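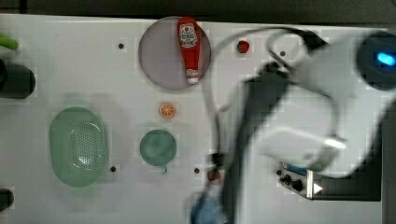
A ketchup bottle on a plate. Ketchup is a thick liquid that can behave like a solid.

Why Ketchup Gets Stuck
Drosetura Science Pages for Ages 9 to 12
June 11, 2019

Water starts to pour as soon as you tip the glass. Ketchup often does not. It can sit in an upside-down bottle for a long time and then come out all at once. The reason has to do with how liquids flow.

What is viscosity?

Viscosity is a measure of how hard it is to make a liquid flow. Water has a low viscosity. Honey has a high viscosity. When a liquid flows, its layers slide past each other, and the layers rub. More rubbing means slower flow.

For water, the viscosity stays the same whether you stir it slowly or fast. Scientists call this kind of liquid Newtonian. Temperature can change its viscosity, but stirring does not.

What is different about ketchup?

Ketchup is non-Newtonian. It is made of water, vinegar, sugar, salt and very small bits of tomato. The bits touch each other and form a weak net that runs through the whole liquid. If you push gently, the net holds and the ketchup stays where it is. If you push harder, the net breaks and the ketchup flows.

The smallest push that makes it flow is called the yield stress. Toothpaste has a yield stress too. It keeps its shape on the brush, but it moves easily when you squeeze the tube.

Once ketchup is moving, a second thing happens. The faster it is pushed, the thinner it gets. This is called shear thinning. Paint does the same – it spreads under the brush and then stays on the wall.

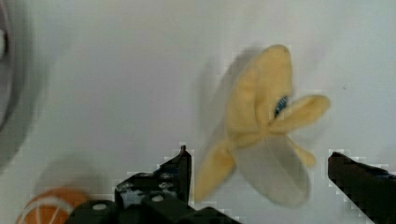
Some foods do the opposite. A thick mix of cornstarch and water flows when you move a spoon through it slowly. If you hit it, it turns stiff for a moment. This is called shear thickening. The grains of starch are pushed together and do not have time to slide apart.

Try it: the slope test

You need a baking tray, a ruler, a timer, and a spoonful each of water, honey and ketchup. Ask an adult before you start.

1. Mark a start line near one short side of the tray, and a finish line 10 centimeters away.
2. Put one spoonful of liquid on the start line.
3. Raise that side of the tray and start the timer.
4. Stop the timer when the liquid reaches the finish line. If it has not moved after 300 seconds, write "did not flow."
5. Wash and dry the tray and repeat with the next liquid, using the same slope.

If the ketchup does not flow, raise the tray a little more. Write down the height at which it first moves.

Words to know

Shear: a push that makes layers slide past each other.
Viscosity: how much a liquid resists flowing.
Yield stress: the smallest push that makes a material start to flow.

Next page: Why Does Oil Float on Water?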